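Product news: the Lerisora two-arm bench kit

Our reading group received many questions about small robot kits in May, so we are glad to report on one that is now open for order. Lerisora sells a bench kit with two arms, made for teams that want to practice picking and sorting of soft things. Prurkalard, the reseller in our region, lists it at 2,699 for members.
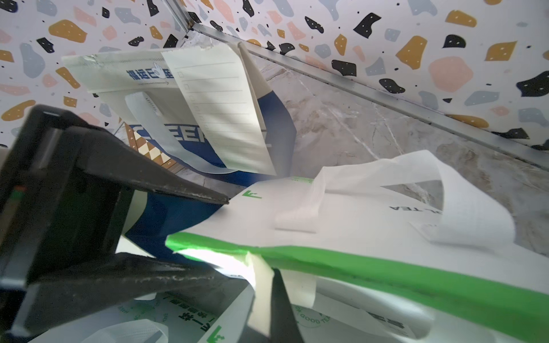
Soft packaging is a hard test for any gripper. Paper folds, handles bend to the side, and a label can hide the edge which the jaw should find. The kit uses two-finger grippers with long, narrow tips, and in our opinion this shape is a good choice for bags. The fingers do collect dust and scratches, so we advise to order a spare pair.

Both arms bolt to one aluminum rail at the front, and each wrist carries its own camera. 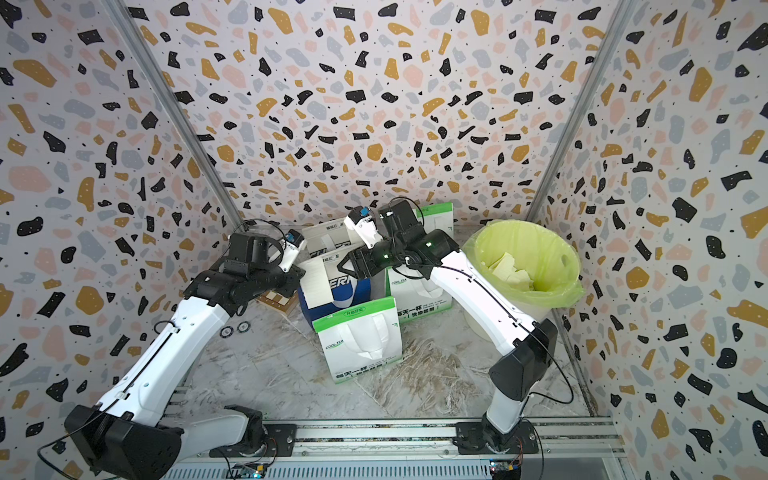

The software is called Nava. It stores up to 400 recorded tasks, and a new user can finish the first lesson in 29 minutes. We found the menus clear, but the manual is too short in the part about cables. An optional support plan, Enov, gives five remote sessions with a technician.

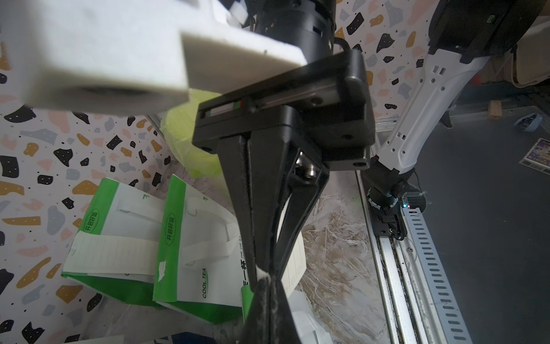

Gripper closed on a strip of white paper, with COOL TEA bags at left.

Orders placed with Prurkalard before October 13, 2021 include free delivery. Please mention this newsletter when you write to them.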